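Visit report: Netwood towel mill, open day in May

The mill opens its weaving and finishing halls to visitors once a year. I went with Rin Hosoda, who buys linen for a small hotel group and wanted to see how terry is made before placing an order.

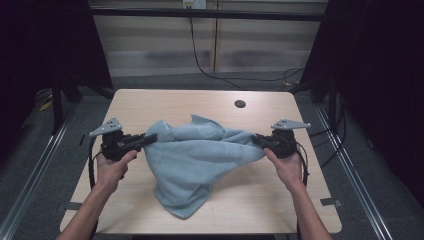

Groups were limited to 13 people and ours was led by Abelardo Alvarado, the shift supervisor in weaving. He started at the warping creel, where 400 cones of ground yarn feed one beam. Pile yarn goes on a separate beam held at much lower tension. On the loom the reed leaves two picks short of the cloth edge, then beats up fully on the third, and the slack pile warp is pushed into loops. Pile height is set by the length of that gap. Several people asked to have this explained again, and he did it with a pencil and two lengths of string.

The looms run at 242 picks per minute on bath weights. Noise in the hall is high and ear protection was handed out at the door — foam plugs, not muffs. Most of the talk there was lost on the back half of the group.

Dyeing was closed for maintenance, so we saw only the sample room. Theerawat Jitpraphai showed lab dips for the Chevalier range and explained why pale shades are harder to match from batch to batch than navy or gray. Any variation in the bleaching step shows through.

Finishing was the best part of the tour. Cloth is washed, softened and passed through a tumble dryer, which raises the loops. Skipping the tumbler gives a flatter towel that takes up water slowly for its first few washes. Side hems are sewn by machine before cutting, end hems after.

The tour took longer than advertised and the mill shop had closed by the time we reached it. Parking is at the north gate, seven spaces only. Sturdy shoes are required and bags go in lockers. Bookings for next year open in January through the mill office.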